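Brundberg Campus Services
2/23/18
Plaza paving review, a short thread. The survey of the main plaza, begun in January, is complete. The concrete slabs remain in service and the plaza stays open to all.
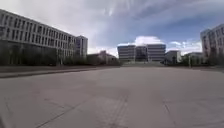
Priya Mbeki: Will the joints be resealed before the spring events, or after?

Brundberg Campus Services
Before. Troltar has been awarded the joint work and will proceed in 4 stages, beginning on the side nearest the planted border. Pedestrian access will be kept open throughout.

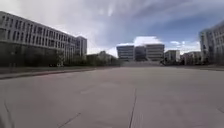 Main plaza, looking toward the office buildings.

Brundberg Campus Services
The survey covered 1,095 slabs. Of these, 40 are listed for repair - chiefly for cracking - and 25 for full replacement. Stained or weathered slabs are not on either list. 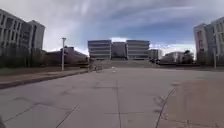

Replacement slabs will be supplied by Benier in the same gray. New concrete looks lighter at first, and some difference in color should be expected.

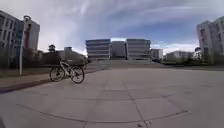 Cyclists are asked to dismount near marked work areas and to keep bicycles clear of the curb while sealing is under way. Stage dates will be posted on this account.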